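# Section 4: Sorting Boxed Figures into Storage Bins

Use this section after the Drudum cart is assembled and standing level. Clear a patch of tiled floor in front of it before you start.
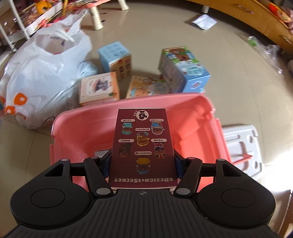

## 4.1 Before you begin

You will need:

- one open plastic bin per series (the pink bin is used in these steps)
- a bag for wrappers and other packing waste
- Flalex labels, 2 per bin
- a soft cloth

**Note:** Keep sealed blind boxes apart from opened ones. A sealed box marked "6DESIGN+1SECRET" may hold any figure in that series, so file it by series name only.

## 4.2 Filling the bin

1. Set the bin on the floor with its lid off to one side. Check that the side slot handle is clear.
2. Stand the boxes on the floor near the bin and group them by series. Lay a box flat if it will not stand by itself.
3. Wipe each box with the dry cloth. Do not use spray cleaner on printed card.
4. Place the tallest boxes in the bin first, against the back wall.
5. Fill in with the smaller boxes. Turn the printing right side up, with the series name toward the front.
6. Stop when the boxes reach the rim. Do not press them down to make room.
7. Fit the lid. If it rocks, take out the top box and try again.

**Caution:** A full bin must not weigh more than 20 pounds. Lift it with both hands under the base. The slot handle is for sliding the bin only.

## 4.3 Labeling

1. Write the series name on both labels.
2. Stick one label on the front of the bin and one on the lid.
3. Add the letter S if the bin holds sealed boxes.

Miltden bins have a thick rim that labels do not stick to well. Place the front label lower down on the flat part.

## 4.4 Loading the cart

Put the heaviest bins on the bottom shelf. The cart is rated for 40 pounds in total. Move stools and bags out of the way before rolling it.

For Gethin carts with locking wheels, see Section 5.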